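From: Jannik Wendt
To: scorers list
Date: Tue 10 October
Subject: Re: [scorers] Innings totals after a protested game

Gudrun Voß wrote:

> The Rathjen game in May was protested in the sixth and the protest was
> upheld. It was replayed from the point of protest. My sheet now has two
> bottom halves of the sixth and the season file has both. Which one counts
> for the batters, and do the pitchers keep the outs from the first one? Also,
> Babak has the visitors' catcher with 10 putouts and I have nine.

Gudrun,

Only the replayed half counts. Under our league rules, everything up to the protested play stands, and everything after it is struck from the record for both teams. That covers batting, pitching and fielding. The pitcher keeps any outs made before the protested play and loses the rest.

The season file counts both halves because the import matches on game number and inning, and the replay was entered under a new game number. Delete the second entry and attach its plays to the original game. Do not edit the totals by hand. The next import will overwrite them.

On the putouts, I went through both sheets. The difference is the dropped third strike in the fourth. The catcher threw to first and the batter was out there, so the putout goes to the first baseman and the catcher gets an assist. Your nine is correct. The pitcher is still credited with the strikeout, and that is probably where Babak's extra one came from.
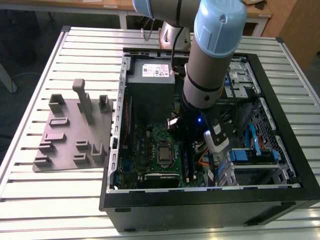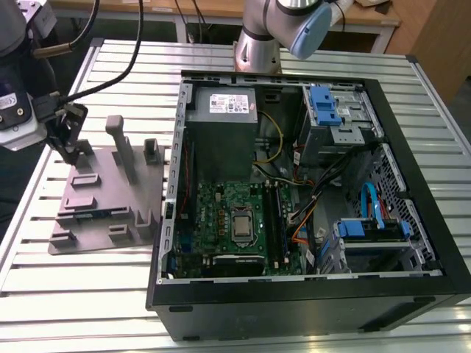
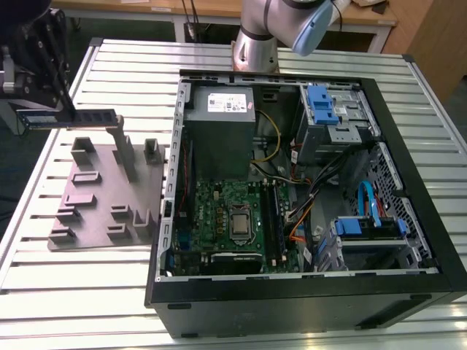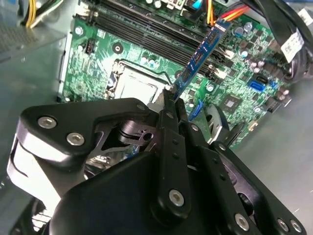

3 comments | 6 shares

OTHER OPEN ITEMS

1. Plate appearances. The file shows 1,294 for the league through May. Jianguo Xu's paper count is lower. Check the sacrifice bunts first. The Trematel sheets list them in the margin, and two people may have typed them in separately.

2. Batting title. The minimum is 80 plate appearances, not at-bats. Walks, hit by pitch and sacrifices all go toward it. Please stop sending me lists sorted by at-bats.

3. Suspended games. The Bamell game was stopped by darkness and finished on another day. All statistics go under the original date. A player who joined the club between the two dates may appear in the second part, and his line will then show a game played before he was on the roster. Leave it that way.

4. Earned runs. When an inning is continued after an error, rebuild it without the error and stop at the third out. Fedir Mykhailiuk has asked whether a relief pitcher gets the benefit of outs that should have been made before he came in. He does not. The runs can be earned against him and unearned against the team, so the two columns will not always agree.

I still need the Litanora sheets from both scorers. Send scans of the originals with the corrections visible.

Jannik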